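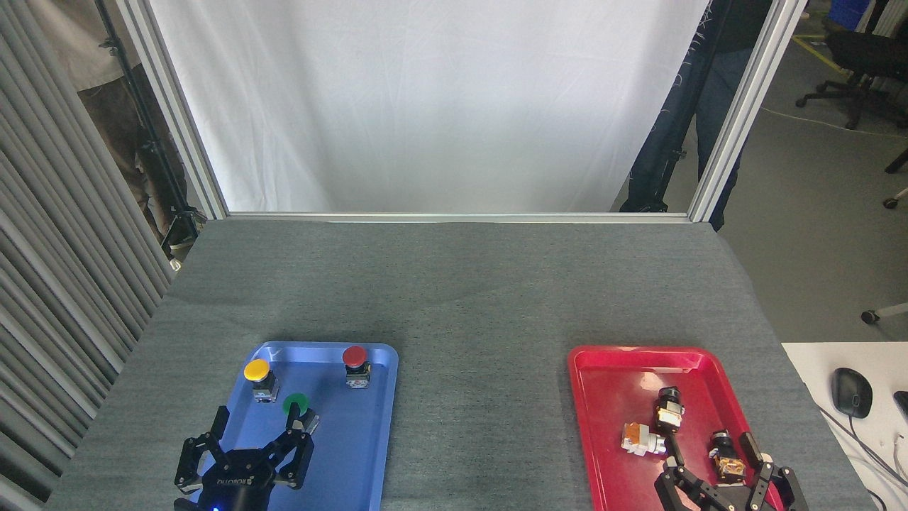 読了時間：約3分

Grellero 押しボタンスイッチ部品セット README

中古の押しボタンスイッチを、ボタンの付いたものと本体だけのものに分けて保管するための説明です。対象は制御盤の改修で外した部品で、棚番号は413、管理名はGrelleroです。まとめたのはKing-fai Kuo、最終更新は2019年2月9日です。

トレイの使い分け

青いトレイには、色付きのキャップが載ったスイッチを立てて置きます。キャップは黄、赤、緑があり、黄と緑は上面が平らで、赤は丸く盛り上がっています。赤いトレイには、キャップのない本体を入れます。本体は白い筐体に橙色の端子が付いたものと、黒い円筒の首が付いたものが混ざっています。立てても横にしても構いませんが、端子のねじがほかの部品に当たらないようにしてください。

二つのトレイは灰色の布を敷いた台に並べ、間を空けておきます。布は小さなねじが転がるのを防ぐためのもので、端子を下にして置いても傷が付きにくくなります。

仕分けの手順

1. 本体の型番を読み、台帳Clurngateの行と照合する。読めないものは「不明」と書き、推測で埋めない。

2. キャップを指で押し、戻りを確かめる。引っかかるものは台帳の備考に「要清掃」と記入する。

3. 取付金具が残っている場合は外さない。青いトレイの黄色いスイッチには小さな金具が付いている。緑は小さいので、扱うときに見失わないこと。 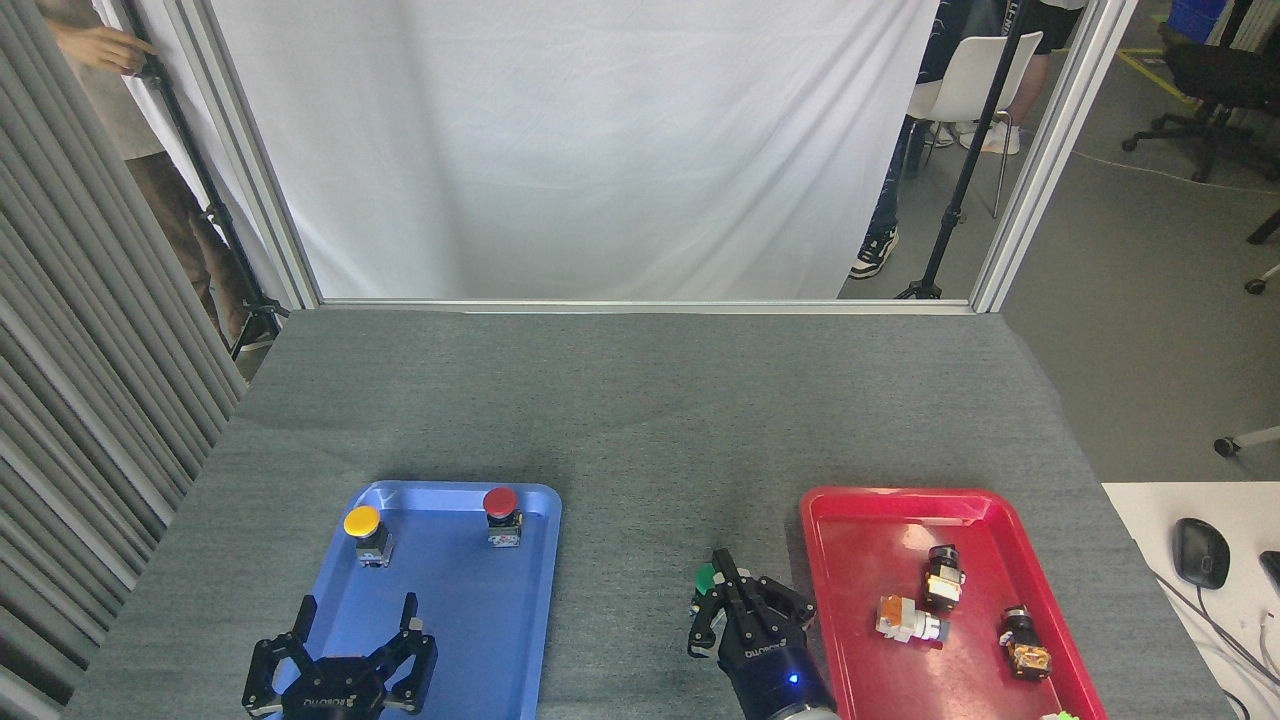 4. 仕分けが終わったら、トレイごとに個数を台帳へ書く。赤いトレイは縁の近くに小さな部品が寄りやすいので、手前側も確認する。

5. トレイを棚に戻す。青が上段、赤が下段。

台帳の項目

部品番号：四桁。この棚の最後の番号は3706です。
色：黄、赤、緑、なし。キャップのない本体は「なし」とします。
形状：平形、きのこ形、本体のみ。
状態：良、要清掃、不明。
備考：金具、ラベル、端子の欠けなど。ラベルの文字が消えている場合もここに書きます。

保管上の注意

一つの袋に入れるのは20個までです。Skorykの袋は口が弱いので、本体だけの部品には使わないでください。ラベルはJellariの紙製を使い、端子には貼りません。清掃には乾いた刷毛を使います。溶剤で拭くとキャップの色が曇ることがあります。

未対応の項目

10月に受け入れた箱はまだ仕分けていません。箱の伝票には300個とありますが、キャップと本体を別々に数えたのかどうかが書かれておらず、台帳には載せていません。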